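Cuvport Snack Packing Set - README

Last change: Fri 17 May

This folder holds the material about packing small snacks into open boxes. Please read the file to the end before you use the tables, because some columns have names which are easy to understand wrong. The first version was made in February and had many mistakes in the item list. They are corrected now, except the ones named under Known problems.

What the set is about

The activity is simple. Small wrapped things, for example candies and little packets, lie on a table and must go into a box with an open top. One round of this is called a packing in all our files. A packing starts when the box is put in its place and ends when the box is taken away, also if some items are still on the table at that moment. We keep such packings in the set and mark them as "partial".

The set has 1877 packings. They are divided in three parts:

main - 1877 minus the two parts below
check - 200 packings, for comparing results
long - 1000 packings with a longer written note

The division was made by the packing number and not by the kind of snack. So the same kind of candy can be found in every part.

The box and the table

The Conneely page of our notes gives the rules for the table. The box stands away from the near edge, so that there is free space in front of it for the items. The items are laid down without any order. We did not try to make rows, and we ask other people who add packings to do the same.

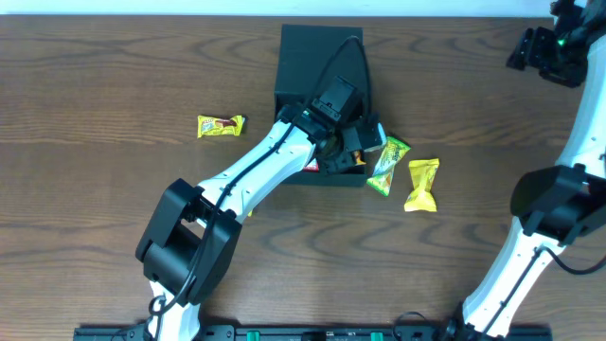 Does the box have to be black?

Any color is allowed, as long as the top is fully open and the color is written in the column box_color. A box with a lid, even a lid that is folded back, belongs in the older Onico list and should not be added to this one.

The items

An item is one wrapped piece. A candy in its own wrapper is one item. A packet with many small pieces inside is also one item, and we never open it. Loose food without a wrapper is not used. We took this decision early, after crumbs in the boxes made the cleaning very slow.

Items are named by their type and main color, such as "candy, red" or "packet, orange". When a wrapper has two colors of the same size, both are written with a hyphen between them. Names of brands are not in the tables.

Columns in packings.csv

packing_no - number of the packing, starts with 1
box_color - color of the box in one word
items_start - items outside the box at the start
items_end - items outside the box at the end
state - full, partial or stopped
note - free text, may be empty

Please be careful with items_end. It does not tell how many items are in the box. Sometimes an item fell to the floor, and it is then counted in neither place. The note says so in most cases - but not in all.

Known problems

In the check part, 3 packings have the state "full" although items_end is not zero. We left them as they are until we can compare them with the paper sheets.

The words "packet" and "bag" were both used in the beginning. Now only "packet" is correct, but in the notes of the long part you will still find "bag". It means the same thing.

Adding new packings

Copy the last row, raise the number by one and fill in all columns except the note, which is optional. Save the file with commas and not with semicolons. The Prelel script refuses the file when there is an empty line at the end, so please remove it before sending.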